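The Long Way Down to Second Gear

There is a stretch of track above Gengate where the gravel gives out and the hill simply tips you forward. The first time I drove it I did what most people do. I put my foot on the brake, kept it there, and slid a good deal further than I wanted to with all four wheels locked and my passenger gone very quiet. Nothing was damaged, but I wanted to know what I'd done wrong, and that's how I ended up spending a wet weekend in September learning to drive downhill.

I can't recommend it enough! Going up gets all the attention, with the noise and the flying mud, but coming down is where you find out how much you trust the car. You stop at the top, get out and walk it. You look for ruts, loose rock and the place where the track bends, and you decide your line while your heart is still beating at a sensible speed. Then you get back in, select low range and first gear, take your foot off the clutch and leave it off.

That last bit is the hardest. Every instinct says to cover a pedal. On a steep slope the engine will hold you back far more evenly than your right foot can, and if you dip the clutch you throw that away and start to roll.

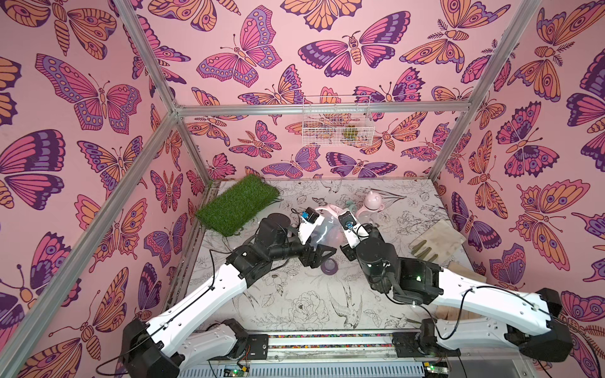
Lorena Leiva thinks first is too low for a lot of the hills people practise on. On loose shale, she argues, the wheels can end up turning slower than the car is moving, and then you're sliding just as surely as if you'd stamped on the brake. She'd start in second low on anything gentle and save first for the real drops.

I tried it her way on the Zornis descent, which is 200 metres of broken stone with a kink near the bottom, and I have to say it felt lovely. The steering stayed light and the back end never once tried to come round. When it does come round – and one day it will – the cure is a little throttle. Just a touch, enough to get the wheels turning at the speed of the ground again. It feels completely mad the first time and wonderful the second.

Automatics need a bit more care. Lock the box in its lowest gear and expect to use some brake, gently, in short squeezes. If you have hill descent control, try it, but learn how the slope feels without it too. Mine cut in with such a clatter on the Cherkaoui side that I thought I'd lost an exhaust.
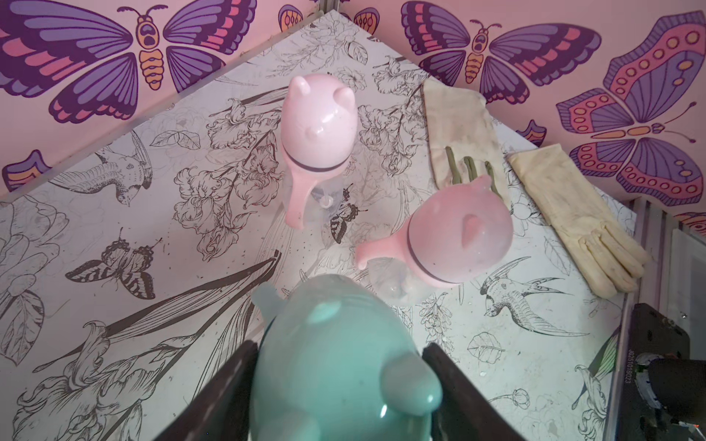
Butterflies on pink walls, with black line art on the white floor.

Tyre pressures are worth a mention. I dropped mine to 30 psi for the stony tracks and brought them back up before the road home. I carry a cheap gauge and a small compressor in the door pocket now, along with a pair of gloves.

By Sunday afternoon we were at Cludix, where the track falls away between two banks and you can't see the bottom until you're on it. I walked it, walked it again, and went down in second low with both feet flat on the floor. Then I drove round and queued up for another go.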